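Vutovano opens hire scheme for two-armed kitchen robot

Small food businesses will be able to hire a two-armed robot by the month from January, under a scheme announced by the equipment supplier Vutovano.

The package, called Clalwood, includes two arms on fixed bases, a pair of two-finger grippers and the software used to teach the arms new jobs. It costs 1,180 euros a month, with a minimum hire of 4 months. Delivery and setting up are charged separately at 500 euros.

Vutovano is aiming the service at juice bars, caterers and small producers who want to try out a robot before deciding whether to buy one. Customers supply their own table and whatever utensils they already use.

"Most of the people who ring us have a counter, a chopping board and a drawer full of ordinary tools," said Perrine Perrin, who runs the hire side of the business. "They don't want to replace all that."

The first 10 sets have been put aside for businesses in and near Birkberg. Didier Lefèvre, who owns the Hoarau café in the town, has signed up and plans to use his for fruit preparation in the mornings. He said he was less worried about speed than about cleaning.

"I asked how long it takes to wipe down and what happens when juice gets on the grippers," he said. "They gave me a cleaning sheet, and I'll see how we get on with it."

The arms do not come with a guard. Vutovano says each site will be checked before delivery and that staff must complete a half-day course. Repairs are covered by the monthly fee, but damaged gripper fingers are not.

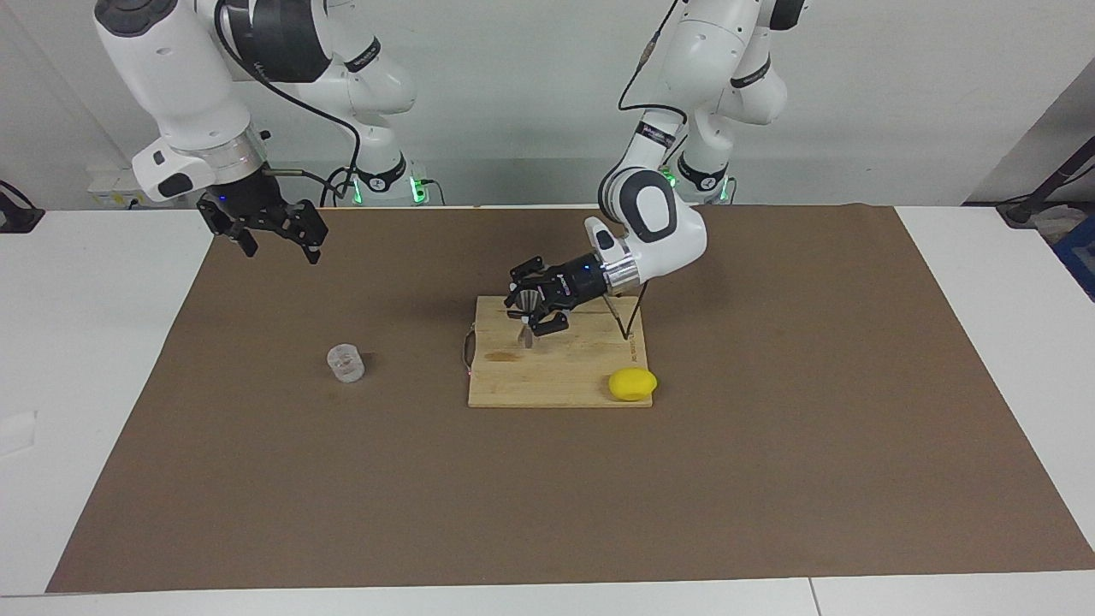 The two arms at work with a lemon, a wooden board and a small metallic tool.

King-fai Mok, who wrote the training course, said new users would start with picking up and putting down single items before moving on to jobs that need both arms.

Orders from outside the Birkberg area will be taken once the first sets have been delivered.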